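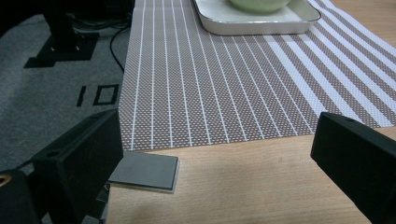

Nicanor Moya는 손가락 평행부터 다시 보라고 했다. 카메라 보정은 그다음이고, 두 끝면이 틀어진 상태에서 개폐 폭을 맞춰 봐야 그릇 가장자리에서 또 미끄러진다는 얘기였다. 듣자마자 좀 뜨끔했다. 지난번에 내가 딱 그 순서를 거꾸로 했으니까!

검색어를 입력하세요 검색 전체 노트 내 노트

화요일, 손잡이형 그리퍼 Skarnora 2호기 정비

오전 9시 시작. 오늘 할 일은 손가락 정렬, 개폐 폭 재보정, 케이블 쪽 점검. 시간이 남으면 식탁 세팅에서 쟁반과 그릇 접근까지 해 보기로 했다.

먼저 손가락. 육각렌치로 양쪽 고정 나사를 반 바퀴씩만 풀고 빈 채로 끝까지 닫아 봤다. 끝면 위쪽은 맞닿는데 아래쪽에 종이 한 장이 들어간다. 왼쪽만 문제인 줄 알았는데 오른쪽도 조금 돌아가 있었다. 정렬 블록을 사이에 끼우고, 손잡이를 살짝 쥔 채로 나사를 번갈아 조였다. 한쪽을 먼저 꽉 조이면 블록이 따라 돈다(두 번 당했다). 세 번째에 종이가 위아래 어디에도 안 들어갔다. 이 순간이 정말 좋다. 몇 주 동안 그러려니 하고 쓰던 유격이 손끝에서 싹 사라지는 느낌!

나사 고정제는 아직 안 발랐다. 하루 써 보고 그대로면 내일 바를 것.

개폐 폭 보정. Mundix 유틸리티에서 완전 닫힘을 0으로 잡고, 완전 열림을 읽었더니 826이 나왔다. 기준값은 900이어야 한다. 처음엔 엔코더를 의심해서 커넥터를 뺐다 꽂았는데 그대로 826. 전원을 껐다 켜도 826. 값이 이렇게 흔들림 없이 나오면 전기 쪽보다는 어딘가에 걸린다는 뜻이다. Kavitha Joseph이 지나가다가 손잡이를 한번 쥐어 보더니 마지막에 뭔가 푹신하다고 했고, 나는 못 느꼈는데 귀를 대고 해 보니 정말 끝에서 사각거리는 소리가 났다.

덮개를 열었다. 레일 바깥쪽 끝 스토퍼 앞에 섬유 뭉치가 눌려 있었다. 꺼내서 펴 보니 가는 실이 그리스에 절어 있는 상태. 출처는 모르겠다. 천 종류를 잡는 작업을 제일 많이 했으니 그쪽이 의심스럽지만 확인은 못 했다.

정리한 순서를 적어 둔다.
핀셋으로 큰 덩어리 제거. 면봉에 알코올 묻혀 레일 홈을 바깥에서 안쪽으로 닦기. 손잡이를 여러 번 왕복. 다시 닦기. 그리스는 면봉 끝에 조금만. 덮개 닫기 전에 한 번 더 끝까지 열어 보고 소리 확인.

다시 읽으니 900. 껐다 켜도 900. 혼자 박수 쳤다.

케이블. 테이블 옆 기둥 받침 뒤쪽 바닥에 검은 케이블이 엉켜 있는 건 계속 신경이 쓰인다. 그리퍼 신호선이 거기 섞이는지 Deepika Nambiar에게 물었더니 신호선은 따로 내려오고, 엉킨 쪽은 손대기 전에 자기에게 말해 달라고 했다. 그래서 오늘은 놔뒀다. 그리퍼 쪽 선은 커넥터에서 손바닥 한 뼘 되는 데를 잡고 흔들면서 로그를 봤고 끊김은 없었다. 클립 하나가 헐거워서 교체.

점심 뒤에 식탁 세팅. 줄무늬 매트 위에 얕은 흰 쟁반, 쟁반 안에 연두색 그릇. 손가락을 활짝 벌린 채 매트 앞쪽에서 들어가는 접근이다. 정비 전에는 이 자세에서 화면 양쪽 아래 손가락 위치가 짝이 안 맞는 게 제일 거슬렸는데, 기준 화면을 새로 떠 놓고 겹쳐 보니 이제 양쪽이 거의 대칭으로 들어온다. 예전 기준 화면은 지우지 말고 이름에 '정렬 전'을 붙여 둘 것.

접근 높이는 쟁반 테두리를 기준으로 잡는 게 편했다. 그릇을 보고 내려가면 자꾸 너무 앞에서 멈춘다. 쟁반 테두리를 먼저 맞추고, 거기서 수평으로 밀어 넣고, 마지막에 그릇 쪽으로 조금 드는 식. Ursina Holzer 방식이라고 들었는데 해 보니 손목이 훨씬 덜 꺾인다. 매트 결에 손가락 아래 모서리가 닿으면 매트가 밀리니까 높이를 아끼지 말 것. 나는 한 번 밀어서 매트 앞선이 비뚤어졌고, 다시 펴 놓고 했다.

그릇 잡기는 닫을 때 힘이 달라진 게 확 느껴진다. 정렬 전에는 한쪽이 먼저 닿으면서 그릇이 살짝 돌았는데 지금은 양쪽이 같이 닿는다. 미끄러짐도 오늘은 없었다. 다만 그릇을 하나만 가지고 해 본 거라 자랑은 아직 이르다. 유약 바른 무거운 걸로도 해 봐야 한다.

옆에서 보던 Elango Thampi가 물었다. 끝면에 고무 패드를 붙이면 어떠냐고. 나도 해 보고 싶다! 그런데 패드 두께만큼 닫힘 0점이 바뀌니까 2호기에는 당장 안 붙이고, Dirnia 쪽 예비 손가락이 오면 거기에 먼저 붙여 보기로 했다. 패드를 붙인 세트는 보정 파일을 따로 만들어야 한다. 섞이면 찾느라 하루가 간다.

남은 것
- 고정 나사 고정제 (내일, 유격 재확인 후)
- 레일 청소를 점검표에 넣기. 주기는 일단 천 작업이 끝날 때마다
- 열림 값이 900에서 벗어나면 커넥터보다 덮개부터 열기
- 예비 클립 주문, Kamath에 재고 있는지 문의
- 기둥 뒤 케이블은 Deepika와 같이 볼 시간 잡기
- 1호기도 종이 검사 해 보기. 왠지 똑같을 것 같다

덧붙임, 퇴근 전. 빈 손으로 한참 더 열고 닫아 본 뒤에 다시 읽었다. 900 그대로. 종이도 안 들어간다. 정렬 블록은 두 번째 서랍 안쪽, 렌치랑 같은 봉투에 넣어 뒀다. Nicanor에게는 순서 지켰다고 메시지 보냈고 엄지 하나가 돌아왔다.

마지막 수정: 화요일 오후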